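Workshop Notes from Pillholm
Wed 14 December

Storage of Salvaged Control Boards

The end of the year is the customary time for reviewing the contents of the workshop at Pillholm. This year the review began with the electronics shelf, which had not been put in order since July. Boards taken from retired appliances had been kept in paper bags, and several of the bags no longer bore a legible label.

Each board is now assigned a lidded plastic container of its own. The board remains in its frame wherever one is fitted, as the frame keeps fingers away from the components and gives a firm edge to hold. Before anything is packed, the board is placed on the closed lid of its container and compared with the entry in the register. Larger capacitors are inspected at the top for swelling.

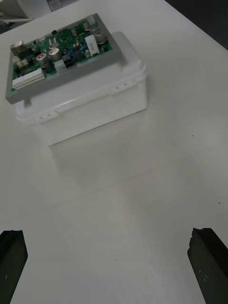
Labels and the Register

The register is a plain ruled notebook. Entries state the source of the board, the date of removal, and any fault known at the time. The Sarketti boards occupy pages 13 to 16, and those from the Druvport units follow. Where the source could not be established, the entry reads "unknown" and the board is set aside for parts.

Labels are written in pencil on card and placed inside the container, facing outward. Adhesive labels were tried last winter and came away in the cold.

The Sekiguchi power supplies have not yet been sorted. They are heavier and will require deeper containers, which are on order. Readers who wrote to request spare terminal blocks will receive a reply once that shelf has been completed.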